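About Sorgate Workshop

Sorgate is a member-run shared workshop for people who build robots and automated equipment at home or on a small budget. The workshop occupies 4,000 square feet on the ground floor of a former printing plant. Membership stands at 106, and the building is open to members from 7 a.m. until late evening.

Our Facilities

The main floor has 14 benches, a machining area and a separate electronics room. Members may reserve a bench by the month. A computer room beside the library is set aside for simulation work, and its machines may also be reached from home by members who have completed the introductory course.

Member Projects

Projects are proposed in writing and accepted for a term of nine months. Three are under way at present.

Gorard is a low-cost arm controller intended for home builders. Its circuit boards are assembled and tested on site.

Barta is a wheeled base able to carry a load across an uneven garage floor. The second version entered testing in September.

Purkora is a kitchen assistance project. Its members are preparing an arm for household tasks such as moving food between a plate on the counter and a microwave. Motions are worked out in a simulated kitchen before any hardware is mounted at the bench. The kitchen model includes a range, counters, cabinets and a microwave above the cooktop, and the team revises it as new tasks are added.
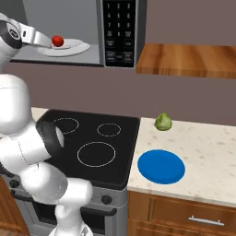
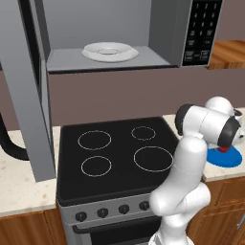
Purkora: the simulated arm at the microwave (first view) and over the blue plate on the counter (second view).

Membership and Training

Membership is open to adults who live or work in the county. New members attend a safety session and a tour of the building before receiving a key card. No previous experience in robotics is required. Courses in soldering, motor control and simulation are offered each spring and fall, and the current schedule is posted at the front desk.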